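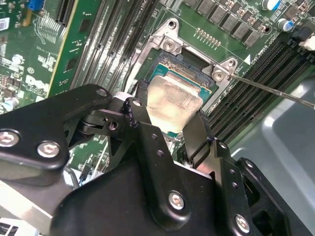 Hoani garden moth records: read this first

What's in it

3,296 rows, one per species per night, from a single light trap in the back garden. Columns are date, species, count, minimum temperature, recorder and a confidence mark. Of those, 506 rows are marked "unsure", and I suspect the true figure is higher.

Who did the recording

Mostly me (Angus Kerslake). Clem Harawira ran the trap whenever I was away, and Kaisu Rautiainen checked the pugs. Her corrections overwrite mine. Clem rounds big catches to the nearest ten, so treat any count of 40 or 100 under his initials with suspicion.

What I don't trust

Temperatures come from a cheap thermometer on the shed wall, which catches the morning sun. I wouldn't build anything on them.

Worn November moths and the grey/dark dagger pair should have been lumped together from the start. In the early rows they weren't. I have no idea what I thought I was looking at.

A blank night may mean no moths, or it may mean the trap wasn't lit. The early notebooks don't say. Ewan Waaka reckons you can work it out from the weather – I've seen his attempt and remain doubtful.

The August peak is probably real, but that is also when I'm on leave and keenest to get up at dawn. Please don't send me a graph of it with the word "trend" in the title.

Changes

4 March 2022: duplicate rows removed, two spellings of Setaceous Hebrew Character merged.

Using it

Help yourself, and say where it came from. If you find a mistake, send me the row number and the reason you think it's wrong.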